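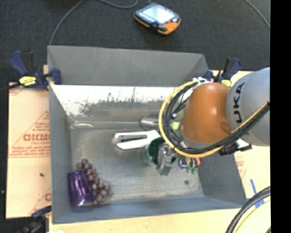
Ustberg library to stay open until 9 p.m. through the winter

USTBERG — Readers, homework-doers and people who simply like a warm chair in the evening will have longer to enjoy the Ustberg Public Library this year, after the town council voted to pay for later hours from November through the end of March.

The library on Lonar Street has closed its doors at 6 p.m. for as long as most people in town can remember, and anyone who has ever come puffing up the front steps at five minutes past, with an overdue book under one arm and a child under the other, will know how early that can feel once the clocks go back. Under the new plan the building will stay open until 9 p.m. four nights a week, with two members of staff at the desk and the upstairs reading room kept lit and heated right up to closing.

The idea goes back to last winter, when head librarian Zarmeena Lashari put a notebook on the front desk and asked visitors to write down what they would change about the place if they could. She was expecting requests for new carpets (and she did get a few of those, along with a very long and quite persuasive page about the drinking fountain), but by spring 325 people had written in it, and the great majority had asked for the same thing.

"They wanted evenings," Lashari said. "We had nurses coming off the day shift, we had fathers who don't get home until six, and we had one gentleman who wrote that he had lived here 13 years and had only ever seen the inside of the library on his vacation. I read that one out to the council. I thought they ought to hear it."

The council heard it in July, at a meeting that ran well past its usual finish, and agreed in the end to cover the extra wages and heating for one winter. The decision will be looked at again in April, when members will want to see how many people came through the door and at what time of night.

Not everybody was sure at first. One council member wondered whether the money might be better spent on the roof over the children's section, which has been patched more than once and is due to be patched again before the cold weather. Others asked how people without cars were supposed to get home at nine o'clock. The bus company, Fuvico, has since agreed to move its last departure from Lonar Street from 8:40 p.m. to 9:15 p.m. on the late nights, so that readers can stay until closing and still have time to button up their coats.

There will be plenty going on for those who want company as well as books. The Nyamweya Reading Circle, which has been squeezing itself into the back of a coffee shop for the past few years and borrowing chairs from the bakery next door, will move its meetings to the upstairs room. A homework table will be set aside for older students, and a beginners' knitting evening is planned for the new year if enough people put their names down.

The library is also adding to its shelves in time for the longer nights. A gift from a former schoolteacher, who asked that her name be left out of it, has paid for 500 new books, most of them large-print novels and mysteries, which Lashari says are always the first to go when the weather turns. Another 57 titles were picked straight out of the suggestions in the notebook, and each will carry a small slip inside the cover saying that a neighbor asked for it.

Down in the children's section, where the picture books live, the lights will still go off a little earlier, at 7:30 p.m., to give the staff a chance to put everything back where it belongs. Bedtime stories will be read at 6:30 p.m. on the first late night of each week, and pajamas are more than welcome, for listeners of any age.

Lashari, who grew up a few streets away and did most of her own high school reading under the big window on the upper floor, said she was looking forward to seeing that room in the dark, with the lamps on and the street quiet outside. She has moved her own shifts around so that she can work the first evening herself.

"I'll have the kettle on in the staff room all night," she said. "And I have already told my family not to wait on dinner."

Library cards are free to anyone who lives or works in Ustberg and can be picked up at the front desk during opening hours. Books may still be returned at any time through the slot beside the main door. The notebook is on the desk again this fall, with a new pen on a string.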